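Jornada de Demonstração de Desmontagem Robotizada de Zerkden

Origem: Wikienciclopédia de automação, secção Eventos

A Jornada de Demonstração de Desmontagem Robotizada de Zerkden é um dia aberto dedicado ao uso de braços robóticos na manutenção e no desmantelamento de computadores. É organizada pela Stikitz, empresa de integração de sistemas, em conjunto com a oficina de recondicionamento Benside. A entrada é gratuita, mediante inscrição prévia, e cada grupo de visitantes permanece na sala durante uma sessão completa.

História

A primeira edição realizou-se em outubro, com 100 lugares, e destinou-se sobretudo a técnicos de reparação. A segunda teve lugar em 03/02/2026 e recebeu 585 inscrições, o que levou a organização a dividir o público por turnos. O programa foi coordenado por Gheorghița Ghiță, responsável técnica da Stikitz. Nelu Iordache, da Benside, conduziu as explicações na sala e respondeu às perguntas do público.

Posto de trabalho

O computador é colocado deitado sobre uma mesa de alumínio ranhurada, com o painel lateral retirado e o interior voltado para cima. O braço trabalha a partir de cima. Ao lado da caixa encontra-se uma base cinzenta impressa em 3D, com batentes e ranhuras.
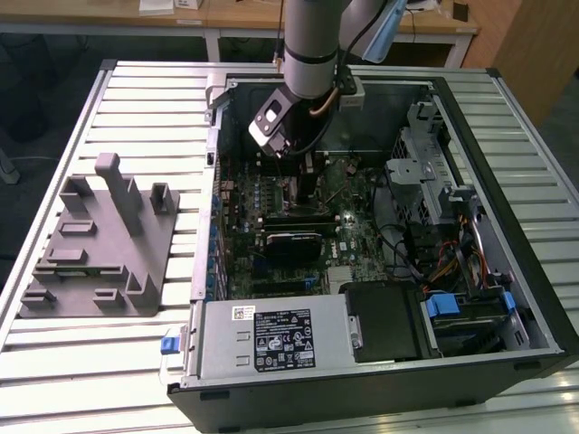
A escolha de computadores de torre deve-se à sua presença frequente nos lotes recebidos pela Benside. Segundo a organização, o espaço interior permite ao público acompanhar os movimentos com mais facilidade do que num portátil. O software de controlo, denominado Halliday, foi desenvolvido pela Stikitz e é usado também nos cursos internos da empresa.

Demonstrações

O programa da segunda edição foi composto por 3 sessões. A primeira tratou da memória e das placas de expansão, a segunda do processador e a terceira da triagem de peças para reutilização. Cada sessão começou com uma breve exposição oral e terminou com um período de perguntas.

A sessão sobre o processador foi a mais procurada. O trabalho junto ao socket exige um alinhamento cuidadoso, uma vez que os contactos se deformam com facilidade e os dedos da garra dispõem de pouco espaço entre a alavanca de retenção e os componentes vizinhos.
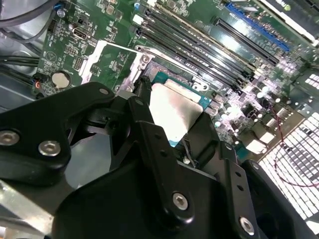
Garra robótica junto ao processador, na placa-mãe de um computador de torre.

Iordache explicou aos visitantes que, nos sockets deste tipo, a placa de pressão tem de estar aberta antes de o processador poder ser retirado ou colocado. A peça deve ser segurada pelas arestas e deslocada na vertical, sem arrastar. Um dos modelos apresentados foi o Intel Xeon E5-1630V3, cuja designação está impressa no dissipador integrado, juntamente com a indicação de 3.70GHZ.

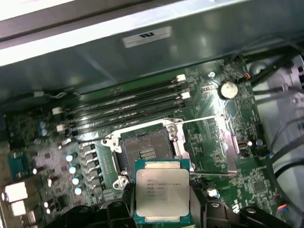 Receção

Nos questionários recolhidos à saída, os visitantes pediram sobretudo sessões mais longas e a possibilidade de ver o ecrã do Halliday durante os movimentos. Alguns técnicos consideraram o ritmo do braço lento em comparação com o trabalho manual. Ghiță respondeu que as velocidades tinham sido reduzidas para o público e que a oficina utiliza outros parâmetros.

A Benside passou a aceitar visitas de escolas profissionais fora das datas da jornada, em grupos pequenos e com marcação.

Ver também

Recondicionamento de computadores
Garra robótica
Socket de processador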